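So I finally got to the Szabo open day in June, after two years of meaning to go, and my feet still haven't forgiven me. Szabo makes kitchen cabinets and countertops out past the Dornia turnoff, and once a year they let regular people walk through the plant. I went with Noemi Whitfield, who is redoing her kitchen and had a tote bag full of paint chips!

Parking was 12 dollars (cash only, so bring some) and the first tour left at 9:20, which we missed. The next one was packed. Our guide walked backward the whole way and talked over the saws like it was nothing. We saw the panel room, then the edge line, then the spray booths through a window, and I could have stayed at the edge line all day. They told us a door goes through 106 steps before it ships, and I believe it, because we must have stood through most of them.

The finishing talk was my favorite part. The woman running it passed around sample squares in matte, satin and gloss and let everybody smear them with their thumbs. Matte hid the prints better in the middle but held on to them at the corners, and the gloss wiped clean with one swipe of a dry cloth. She said 90 percent of the complaints they get are really about the cleaner people use (no ammonia, please!). Noemi wrote that down twice.

Lunch was a bratwurst from the Bridenetti truck, very good, and the line moved fast. Skip the lemonade.

After that we wandered around the dark finishes, which I've been going back and forth on for my own place. Smoky gray with a high shine shows off every ceiling light you own, and I still kind of love it.

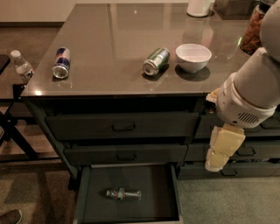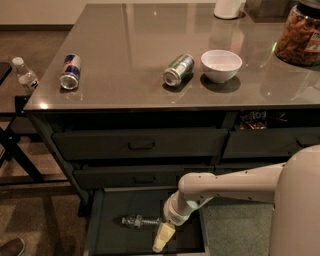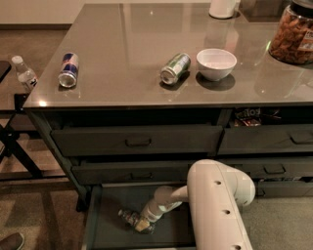 Dark fronts, drawers down low:

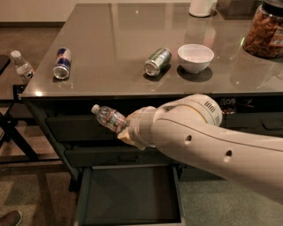 Keisha Tran wrote to me after I posted the first half of this and said she's had a glossy dark island for six years, wipes it with plain water and a Wukine cloth, and would pick it again, although crumbs show up on it from across the house. She also thinks I should get the drawers instead of doors, and says to ask Szabo for the full-extension slides before they write up the quote.

Print this page | E-mail this to a friend

Contact | Copyright, all rights reserved | Back to top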